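Progress report to the Otgate Fund
Project: Coman clothing and home textile reuse
Date: 13 December 2018

## Summary

The Coman project has been running since May. The sorting room is open, the home collection route is working, and the first bundles have gone out to families. We are behind on the repair classes and on the record system. Spending is within the grant, apart from van costs, which are explained under Budget.

## Home collections

We planned to take donations only at the sorting room. Most of the people who called in the first weeks had no way to bring things to us, so we moved hours from the front desk to a collection route. The route now covers 7 streets on the Plustport side of town and the blocks behind the old bus garage. Donors are asked to lay things out before the pickup so that the sorting can start in the home. Anything we can't use stays with the donor, and we leave a card listing the textile recycling points.

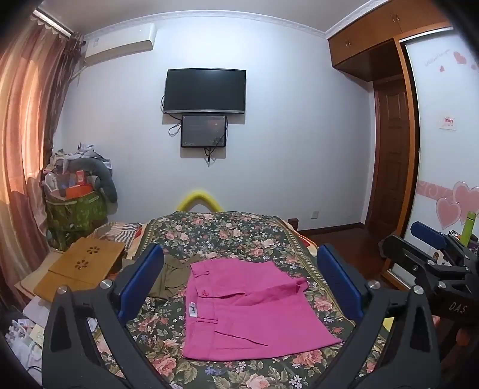
Sorting in the home has cut down the amount of unusable clothing that reaches us. The old method was to accept closed bags, and a large share of each bag went straight to rags. We now ask for trousers to be folded with the waistband showing, like the pink pair on the flowered bedspread, so the button, the belt loops and the label can be checked without unfolding anything. Labels matter more than we expected. Families ask for sizes, and a garment with no readable label has to be measured by hand, which is slow work. Items with a missing button go to the repair shelf. Broken zippers are accepted only on coats.

## Sorting room

The shelving is in and the damp on the north wall has been treated. The landlord paid for the treatment but not for repainting, and we have left the wall bare for now. We sort into four groups: ready to give, repair, household textiles, and rags. Children's clothes are the hardest to keep in stock. Adult summer clothing is the easiest, and we have stopped taking it until spring.

The wait for a bundle is currently up to three weeks. Our target was two. The delay is mostly in matching sizes, and we expect it to shorten once the records are in order.

## Household textiles

This was a small line in our proposal and has become a large part of the work. Referral agencies ask for sheets, blankets and curtains almost as often as for clothes, usually when a family is moving into an unfurnished apartment. Sheets are checked for thin spots and worn seams, then folded by bed size and tied with a paper band.

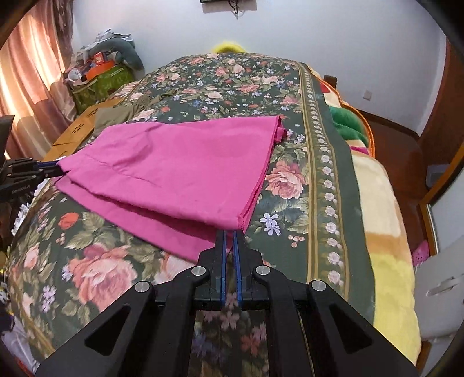

Fitted sheets are kept apart from flat ones, as the two were often mixed up in the early bundles and families received sets that did not match. Towels are given out only in pairs. Pillows are not accepted at all, on the advice of the county health office.

## Records

We bought a license for Fonemeo to log donations and requests. The request side is in use. The donation side is not, because the category list that came with it was made for food pantries and had to be rewritten. Until that is finished, donations are written in a paper book and typed up at the end of each month. The figures in the attached table come from that book and should be treated as provisional.

## Repair classes

No classes have been held yet. The sewing machines arrived late and two of them needed service. The room at the library is booked for the new year, and the outline for the first course is done: buttons, hems, patches and simple seams.

## Budget

Van costs are over plan because of the collection route. We have covered the difference from the printing line, which is underspent. We ask the Fund to approve this transfer. Rent and wages are as planned.

## Next period

- Finish the donation categories in Fonemeo
- Hold the first repair course
- Bring the wait for a bundle down to the target
- Decide whether the route can take in the east side of Plustport without a second driver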